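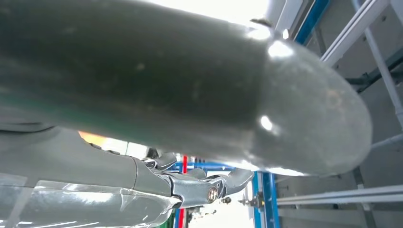
The open day at Bandonby was meant to start at ten, but by half past nine on the Sunday there was already a queue at the side door and somebody had gone to find more chairs. Skinanon, the small firm that has the long bay at the back of the building, builds robots that handle awkward things. It had promised the public a look at the work as it is normally done, with no music and no dry ice.

That turned out to be a fair description. The first thing visitors got was a safety talk from Shafiq Sheikh, who runs the floor. Stay behind the yellow tape, keep children's hands in children's pockets, and if the horn sounds, stand still. The horn went off twice during the day. Both times it was a visitor leaning on the gate.

The robot is called Kukel. It is an arm with a metal gripper on the end, and a clear plastic sleeve goes over part of it to keep the muck out. A small camera sits up near the gripper, looking along the fingers, and the view from it was put on a screen at the front so that everyone could follow. From where the public stands you mainly see the back of the arm and some blue steelwork. From the camera you see what the robot is dealing with, which at close range is mostly a great deal of dark cylinder.

The cylinders are the point. Skinanon's main customer, Haque, refurbishes old pressure vessels, and they come in scuffed, dusty and never quite the same shape as the drawing says. Someone has to check them over, turn them and pass them on. For years that was done by two people with a sling, and it was slow, and it was hard on the back.

"A box is easy," said Mei Pettigrew, who wrote much of the software that moves the arm. "A box has corners. With one of these you come up underneath and there's nothing to tell you where you are, just a curve that goes on and then stops being straight."

She was talking about the place where the body of the cylinder meets its rounded end. It is hard to see even when you know to look for it, a slight change in shading and not much else. Kukel has to find it, because the fingers need to know which side of it they are on. It doesn't help that the rounded end throws back the light in bright spots which slide about as the camera moves. Pettigrew said the early versions of the program would chase these spots as if they were marks on the surface. The bay has big windows and a pale roof, and on a sunny morning the top of the picture goes almost white.

The demonstration itself was slow. I timed one approach from start to finish at 41 seconds, during which the fingers came up at an angle towards the underside of the cylinder, stopped, moved back a little and came up again. A boy near me asked his mother if it was broken. Sheikh heard him and explained that it was having a second look, which was what he would want it to do if he were paying for the cylinder.

Each group of 30 was given the same run of work and then allowed to ask questions. People wanted to know what it cost (no answer), whether it could be fooled (yes, and Pettigrew listed some of the ways) and what had happened to the two people with the sling.

One of the two is Sandamali Majumder, and she was standing by the control desk. She now trains the robot, which in practice means guiding the arm through a lift by hand until it has enough good tries to work from. She had been doubtful at the start. "I thought I'd be showing it how to do my job and then going home," she said. "But it needs showing a lot. Every time Haque send a new size it needs showing again." The other, Habibur Hettiarachchi, has moved to inspection and is happy to be sitting down.

After lunch the public had a turn. Five names were drawn from a bucket, and each person was allowed to steer the arm with a hand controller while watching the screen. Shahnaz Bepari, a retired bus driver who had come with her grandson, did much better than the rest of us would have. She brought the fingers in under the cylinder without once needing help, and put it down to years of reversing into the depot. The man after her ran out of time somewhere to the left of it.

It was noticeable how few people looked at the robot by then. Most watched the screen, and when the arm was switched off for ten minutes to change the sleeve, several went over to the gate and seemed surprised by where the cylinder was.

Skinanon hopes to have a second arm working alongside the first by October. Pettigrew would like it to deal with the fittings that stick out of some of the vessels, which for now are still taken off by hand beforehand. Sheikh would like blinds on the windows, and has asked for them before.

Another open day is planned at Bandonby next year. Entry is free but places have to be booked, and the tea urn is at the far end, past the toilets.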